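Workshop Tips: Cable Care on a Small Robot Arm, and Which Advice I'd Skip

Every list of arm maintenance tips says the same things, and I've stopped believing half of them.

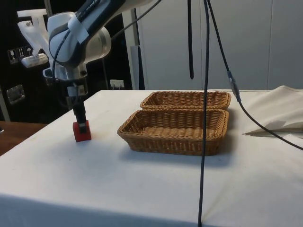

The arm over the cloth-covered table, with its cable looped outside the joint and two wicker baskets beside it.

Start with the cable on the outside of the arm. You'll read that it should be tied down tight along its whole length so it can't snag. Try that and then turn the wrist all the way over. The loop at the joint is slack the cable needs. Move the arm slowly through its full reach, both directions, and watch the tightest spot. If the cable goes straight at any point, let out a little more.

Tape. People love to sneer at it. A strip of plain tape around the arm holds up fine if you wipe the paint first and change it when the edges lift. I change ours every June. Reto Lehner sold me on Grimitz straps for a while - two of them popped open in the first week, and I went back to the roll.

Clips are another story. Check them by hand, with the power off. A clip that slides when you push it with a thumb is too loose, whatever the package says about grip.

Cables that come down from overhead get ignored because they don't move much. I don't trust that either. Run the arm at its lowest speed and see whether it comes near any of them anywhere in its path. Heidrun Oberholzer wants 9 inches of clearance. I have no idea where she got the number, but I haven't found a reason to argue with it.

The tablecloth: a white one makes small parts easy to see, and it also creeps. Smooth it before you set your heights. A wrinkle under a small cube is enough to throw off a pick, and then you spend 40 minutes blaming the gripper. (I did. So did Declan Tunstall, who had already ordered a new one.) Clamp the cloth at the back if you can.

Spray cleaners made for robot joints: save your money. A barely damp rag on the covers, a dry one after. Keep liquid away from the seams. I'm told Plukance makes a very good spray. I'm told a lot of things.

Last, the four-week bolt check. Put a pen mark across each bolt head and the part under it, and look at the marks. If they still line up, leave the bolt alone. Retightening everything on a schedule is how Ferdinand stripped the wrist mount on the old Sutter.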